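Woladow Soda Swap: Your Questions

What is it?
A summer get-together for people who love soda! Bring cans you enjoy, take home cans you've never tried. We had 371 different ones on the tables last August and I still think about the pear one.

Do I need a ticket?
No, just turn up. Doors open at 4.

How many cans can I bring?
Up to 30, and please, no more than eight of the same kind.

Are glass bottles OK?
Sorry, cans only for swapping.

Can I taste before I swap?
Yes! The tasting tables are the best part, so come thirsty.
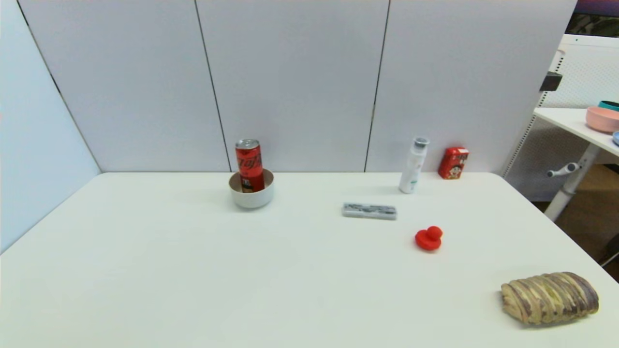
Red soda can in a round white bowl.

Where do I park?
Behind the Brenivum building. It fills up fast, so share a ride if you can.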